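Wood movement and the kitchen table, part two

In January I glued up the top for the Follonberg table and wrote down the moisture content of each board first. A few readers asked why I bothered. Solid wood swells and shrinks across the grain as indoor humidity changes, and hardly at all along its length. A top fixed rigidly to its base will split or cup.

My meter gave a steady reading after the boards had been stickered in the workshop for 46 days. The shop sat at 61 degrees the whole time. Morven Menzies prefers to wait longer, and her tops stay flatter than mine.

Fasteners matter as much as drying. I use slotted screw holes in the cross rails, with the middle screw fixed and the outer ones free to slide. Figure-eight clips also work on a narrow top. Glue goes on the edge joints only.

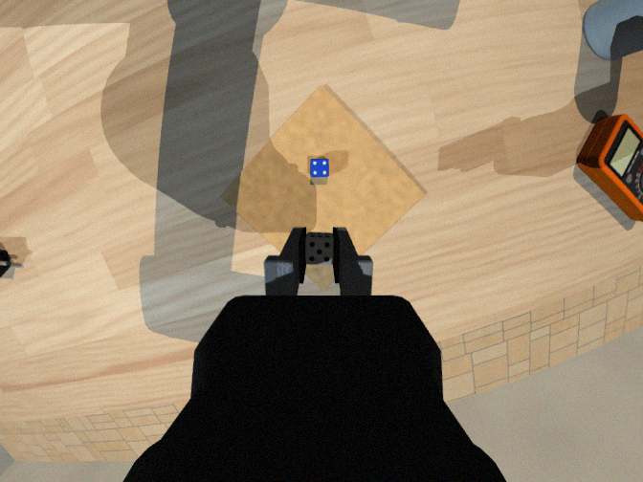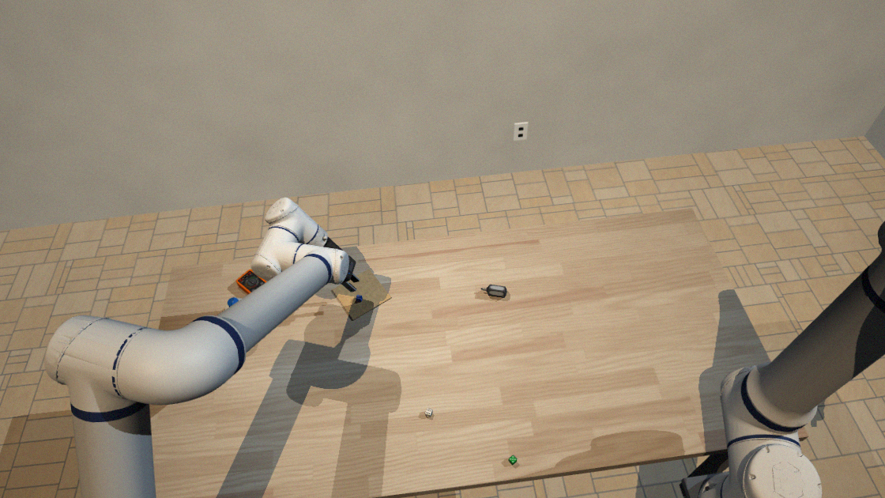
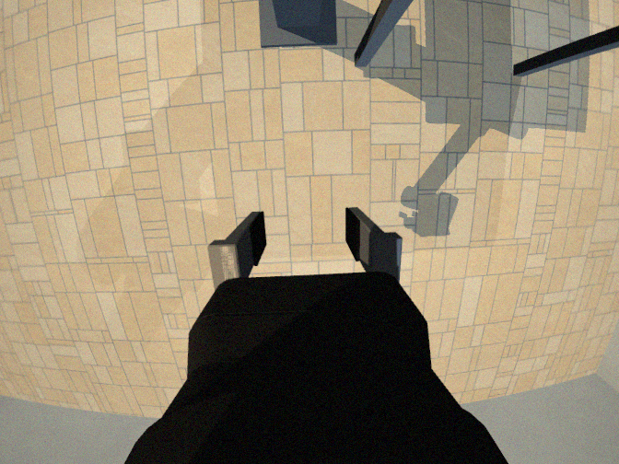

Finish slows moisture exchange without stopping it. Coat both faces equally. My first table had oil on the top face and bare wood underneath, and it cupped within a season. The new one gets three coats per side, sanded between coats with 600 grit. I will post the width measurements after the heating goes off.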